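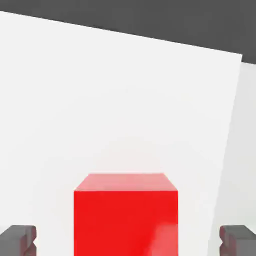 Kapitel 4
Zu Gast im Labor: Was man bei einer Vorführung über das Greifen lernt

Wer zum ersten Mal einen Tag der offenen Tür in einem Robotiklabor besucht, bringt meistens Bilder aus dem Kino mit, und ich nehme mich da gar nicht aus. Als ich im September mit meinem damaligen Kurs bei Prevon zu Gast war, hatten wir auf der Hinfahrt im Zug ausgiebig darüber gestritten, was man uns wohl zeigen würde: Maschinen, die Treppen steigen? Maschinen, die Kaffee einschenken? Rajkumari Srivastava, die uns am Eingang abholte und durch den Vormittag führte, hörte sich das alles geduldig an, lachte herzlich und brachte uns dann in einen Raum mit einem großen Bildschirm, zwei Stuhlreihen und einer Thermoskanne Tee. Auf dem Programm stand ein Würfel.

Ein Würfel also, der gegriffen werden sollte, und das zunächst auch noch in der Simulation! Ich gebe gern zu, dass die Enttäuschung in der zweiten Reihe hörbar war. Sie hielt allerdings nicht lange an, denn Frau Srivastava stellte uns gleich zu Beginn eine Frage, die ich seither an den Anfang jedes Kurses setze und die auch Sie, liebe Leserinnen und Leser, durch dieses Kapitel begleiten soll: Was muss ein Greifer wissen, bevor er die Finger schließt?

Nehmen Sie sich ruhig einen Augenblick Zeit und schreiben Sie auf, was Ihnen dazu einfällt. In unserem Kurs kamen die ersten Antworten schnell (wo der Würfel liegt, wie breit er ist), danach wurde es still, und dann meldete sich Lautaro Vergara mit der schönen Gegenfrage, woher der Greifer denn wisse, wo er selbst sei. Darüber haben wir fast bis zur Mittagspause gesprochen. Ein Würfel hat eine Lage im Raum, gewiss, aber er ist auch gedreht, und zwei parallele Finger, die schräg auf seine Kanten treffen, schieben ihn womöglich zur Seite oder verkanten sich. Der Greifer wiederum hat eine größte Öffnungsweite, und zwischen Finger und Werkstück braucht es auf beiden Seiten etwas Luft, damit beim Absenken nichts anstößt. Von der Schließkraft und der Reibung war da noch mit keinem Wort die Rede gewesen.

In der Vorführumgebung, die im Haus Tamia genannt wird, lässt sich jede dieser Größen einzeln verändern. Réka Mészáros, die sie an jenem Tag bediente, nahm unsere Zurufe mit großer Freude entgegen: den Würfel ein wenig drehen, die Reibung herabsetzen, die Finger langsamer schließen. Sie erzählte uns auch, dass für die Vorbereitung des Besuchs 3000 Greifversuche gerechnet worden waren, jeder mit einer etwas anderen Ausgangslage, und dass sie sich die misslungenen viel lieber ansehe als die gelungenen. Diesen Rat habe ich mir notiert und gebe ihn hiermit weiter. Wenn Sie später die Übungen am Ende des Kapitels bearbeiten, heben Sie Ihre Fehlversuche bitte auf; in Abschnitt 4.5 werden wir sie noch brauchen.

Eine Simulation ist freilich eine Vereinfachung. Ihre Tischplatte ist so eben, wie man sie angibt, und ihre Lichtquellen flackern nur, wenn man es ihnen vorschreibt. Welche Schwierigkeiten beim Übergang zur wirklichen Anlage hinzukommen, behandelt Kapitel 5 am Beispiel eines Montageplatzes. Vorerst bleiben wir bei dem einen Werkstück und den zwei Fingern, und Sie werden sehen, dass uns damit nicht langweilig wird.

Wie Sie mit diesem Kapitel arbeiten

Abschnitt 4.1 führt die Begriffe Lage und Orientierung ein, die Sie aus der Geometrie vielleicht schon kennen. In 4.2 geht es um die Annäherung an das Werkstück, in 4.3 um Kontakt und Reibung. Abschnitt 4.4 beschreibt das Anheben, und 4.5 ist ganz den Fehlern gewidmet. Die mit einem Stern versehenen Aufgaben setzen Vektorrechnung voraus und können beim ersten Durchgang übersprungen werden.

Falls Sie selbst einen Laborbesuch planen, lesen Sie vorher wenigstens 4.1 und 4.2 und lassen Sie jede Gruppe eine eigene Frage mitbringen. Die Fragen meines Kurses sind im Anhang B abgedruckt, samt den Antworten, die wir von Frau Mészáros bekommen haben.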